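# Renting out the downstairs suite, part two

February 2020

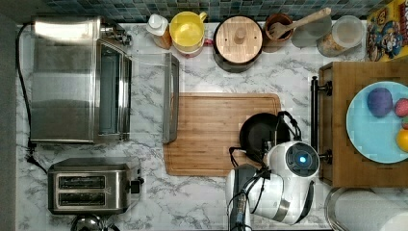 *Toaster oven and toaster on the kitchen counter.*

A few people asked how the suite is going after my last post, so here's where things stand. The lease is signed and our tenant moves in at the start of March.

I listed it in two places. Enditz charged me $20 for the ad and sent plenty of messages, most of them one line long. Prosby was free and slower, but the people who wrote had read the listing. Our tenant came from there. I showed the suite to four people in the end and could have stopped after the second.

Rent took us a while to settle. I wanted a round number and Manouchehr thought we should go lower and include the internet. We compared other one-bedroom suites near the Jellier bus loop, and most were asking a bit more than we had planned. We went with $2,000 including heat and hydro, internet extra. So neither of us got our way.

The part I'd do differently is the insurance. I assumed our homeowner's policy would carry on as it was. It wouldn't have. I only found out when I phoned about something else and mentioned the suite in passing. The change added around $200 a year – fine, but the paperwork held up the lease by a week and I had to explain that to someone who had already given notice on her old place. She was good about it.

Brisa Contreras next door has rented out her basement for years and let me read her lease. I copied two things from it: a clause on who shovels the side path, and a page listing what was in the suite and its condition on move-in day. We both sign that page. I've also put the water shut-off location on it, as it's behind a panel in the hall closet and you would never find it.

Still to do is a second key for the side door, a better light over the steps, and a mailbox. The first one I bought was too narrow for the post and went back to the store. I also need to ask the city which recycling day applies to suites, as the calendar they mailed us doesn't say.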